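Griltdale Tabletop Perception – progress report to the Ionescu Fund
Oct 26, 2023

Thank you, first of all, for your patience with the timing of this report. We had hoped to have it in your hands before the end of the last quarter, but the change to the camera calibration code took longer than we'd allowed for, and it seemed better to write to you once we could say something sensible about it. I'm happy to say we can now, and most of the news is good.

Where we are

You'll remember that Griltdale is the part of the software that looks at a cluttered table and tells the rest of the system what is on it, where each thing sits and how it might safely be picked up. When we last wrote, it could do this quite well for rigid things with a bit of space between them (boxes, mugs, tins) and rather badly for anything soft, thin or half hidden. The second group is where nearly all of our effort has gone.

The biggest change is that we've stopped asking one model to do everything in a single pass. The software now finds the supporting surface first, including when that surface is covered by a creased sheet, and only then tries to separate the objects resting on it. It sounds like a small rearrangement, and on paper it was, but it meant rewriting the way depth readings are stored and passed along. The old format quietly assumed a flat table, and that assumption had crept into more corners of the code than any of us remembered. We are still finding the odd one.

On our standing test set of 100 tabletop arrangements, the old version reported a fold in the covering as a separate object in 14 of them. The new one does it in 4. We'd like that to be lower still, and I'll come back to it below, but it was a very cheerful afternoon in the lab when those results came in.

Kiltness, our grasp planner

Kiltness now reads the new format directly, and we've retired the converter that sat between the two programs. Planning is quicker as a result, and a good deal easier to debug, as the planner and the perception side finally agree on what "up" means. We also added a simple "leave it alone" answer. If the planner can't find a grasp it trusts, it says so and moves on to the next object, where before it would offer its least bad idea with great confidence. The people who run our daily tests asked for this months ago and we really should have listened sooner.

One thing we haven't managed is the safety margin around fragile objects. At the moment it is a fixed distance for every object, so the planner is too timid with a folder of papers and not nearly careful enough with a pair of glasses. We have a design we like for setting it by object type, but it isn't written yet – I'd rather tell you that plainly than dress it up.

Ukness, the review tool

Ukness is the little viewer we use to step through recorded runs and correct the labels. It has grown up a lot over the spring and winter, mostly thanks to complaints from the people who sit in front of it. You can now outline soft items with a loose brush and let the software tighten the edge, undo works across sessions, and the tool remembers your place if you close it by accident. We have 12 hours of recordings fully reviewed, and the backlog is shrinking for the first time since the project began.

Money and time

Spending is in line with the budget you approved. We moved a modest amount from travel to computing, as we discussed with your office, and we don't expect to ask for anything further this year. The written documentation is behind schedule and I take responsibility for that. It kept losing out to the calibration work.

What comes next

In November we plan to freeze the new surface code and turn to the items that still give us grief. Dark, bunched fabric is one, as its folds give very little for the software to hold on to. Thin-framed glasses lying on white paper are another, especially with a pen right beside them, when the temptation is to lump the whole lot together with the clipboard underneath. Printed cartons are a gentler problem. The box itself is easy to find, but bold lettering and strips of patterned tape can persuade the software that there are several objects where there is only one.

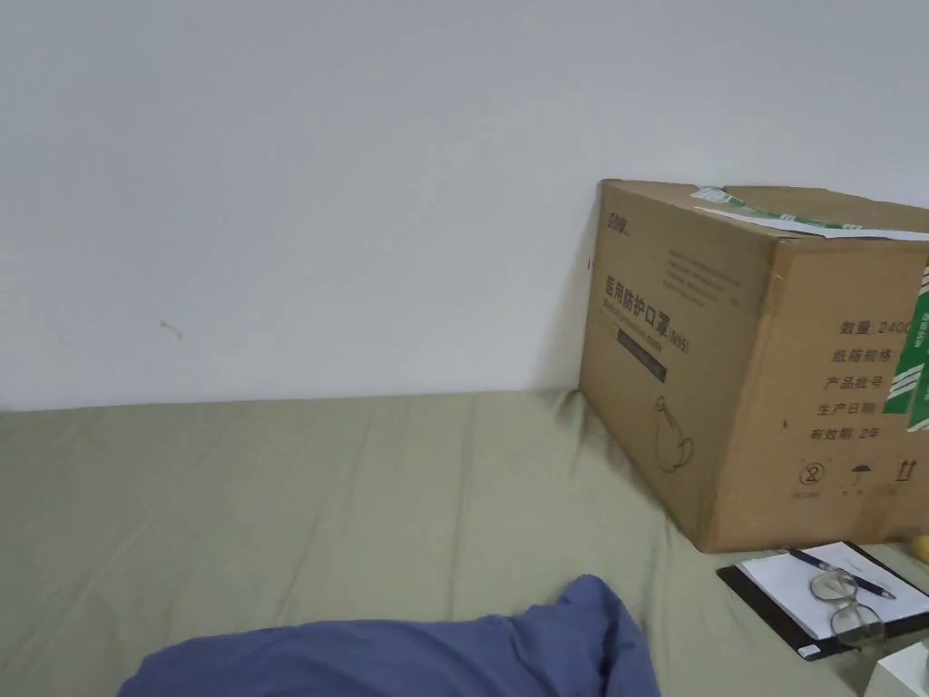

We'll work through the fabric first, then the glasses, and send you the updated results along with the overdue documentation. If you'd like to try Ukness yourselves in the meantime, please do just ask, and we'll set up a login for your office.

With warm thanks,
The Griltdale project lead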